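Huluma Counter Pack - simulated kitchen scenes for robot learning
From Dumard

If you have ever tried to teach a robot arm to tidy a kitchen counter, you know how much of your year goes into the kitchen and how little into the teaching. We felt that too, and the Huluma Counter Pack grew out of it - a set of 575 rendered counter scenes with matching arm motions, ready to load and train on. Each layout is built from everyday things such as a microwave, a dish rack, a sink and a bread basket, and the light is moved from one run to the next so that shadows fall across the work area in all sorts of ways. 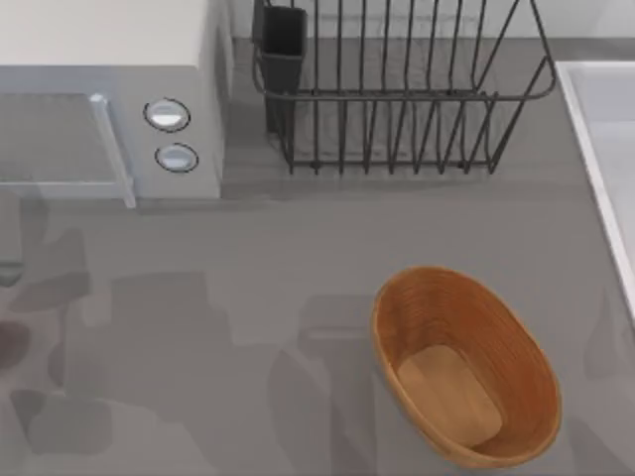
Can I train on the pack if my own robot has only one camera?
Most of our customers do just that. Every run is stored with each camera view in its own folder, so you can load the one closest to your setup and leave the others alone.

What we learned about shadows

The pack began as a small study at our Flonora lab. We wanted to know whether a grasping policy gets thrown off by the arm's own shadow, so we trained two copies of the same policy, one with the light fixed and one with the light moved between runs. Over 400 test grasps, the moving-light copy missed 11 and the fixed-light copy missed quite a few more, mostly in the last stretch of the reach, when the shadow and the fingers come together. We liked that result enough to make moving light the standard setting (you can still switch it off, and some labs do for their baselines).
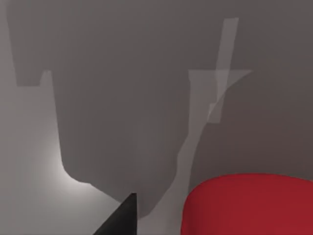
Close view from a Huluma run: black gripper finger and red object, with shadows across the gray surface.

What comes with it
575 scenes with editable layouts
Arm and gripper motions for every scene
Light settings file, fixed and moving
Loader for the Awwad training toolkit
One year of updates by download

Lab license: $1180
Teaching licenses are available on request - do write to us, we enjoy hearing what people are building.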